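Home | Topics | Reading | Math | Classroom | About

Sorting Mat (early math)

Last updated 15th March

A sorting mat is a flat sheet, usually paper or felt, marked off into sections so that young children can group small things on it. I've written most of the early math entries on this site, and this is the one I get the most mail about, so I've let it run a little longer than the others. You'll also hear it called a grouping mat or a category board. In my own classroom it was just "the mat," and everyone knew which one I meant.

Background

Sorting comes before counting in most kindergarten programs, and the mat is the plainest tool for it. The ones I trained on came from Banport, a small classroom supplier that sold them in packs of 28 with a thin teacher booklet tucked in the back. The booklet was better than the mats, if you ask me! It had a page of talking prompts that I still use, and I photocopied it so many times that the bottom line faded away completely.

Later on Retden brought out a washable version with stitched edges. It lies flatter, but the sections are small, and a child with a big handful of buttons will run out of room fast.

Types

The two-section mat is where nearly everyone starts. One side is for things that fit the rule and the other is for things that don't (red and not red, say, or has a lid and has no lid). Children who are new to this often want a third place for the things they can't decide on, and I let them use the table.

Ring mats have two overlapping circles. They look simple and they are not. I hold them back until June with kindergartners, and even then I only bring them out for the ones who ask what happens if something belongs in both.

Open mats have no lines at all. The child groups the objects first and then lays down yarn to show where the groups end. This is my favorite kind by a long way, and it costs next to nothing - a pillowcase works fine.

Use in the classroom

A normal session goes like this. The teacher puts out a mixed set, the child moves things into groups, and then the child says what the rule was. That last part matters most. Plenty of children can sort by color without a single mistake and then tell you the rule is "these are mine."

Sets can be anything safe to handle: buttons, bottle caps, leaves, keys, pasta, fruit. Kesura, the lesson-sharing site, lists sorting sets by season, and I've borrowed a lot from there. I like a set where the rule isn't obvious, so that size, color and shape all pull in different directions.

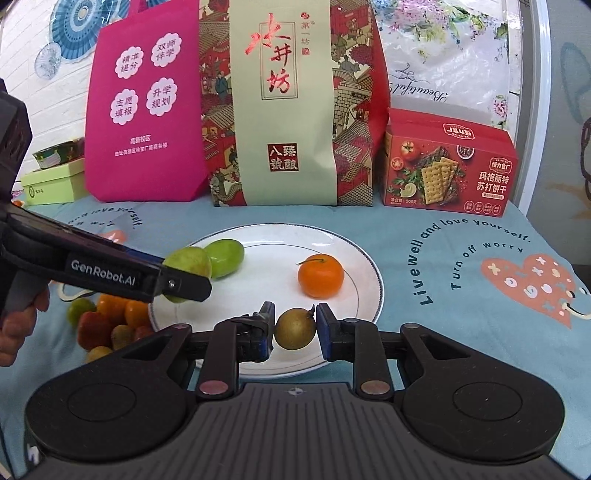

Fruit on a gold-rimmed plate, including a small orange mandarin and two smooth green fruits.

Common difficulties

Some children change the rule halfway through. They start with color, find two things that are both round, and off they go! I used to stop them. Now I wait until the set is used up and ask them to tell me about each group, and quite often they'll catch the switch by themselves.

Sets that are too large cause trouble as well. The district guide we followed in Vallejo asked for big mixed tubs, and my quieter children would simply stir them. I went down to a cupful per pair and the talking picked up again.

See also: Attribute blocks, Pattern strips, Ten frames

2452 shares | 2 comments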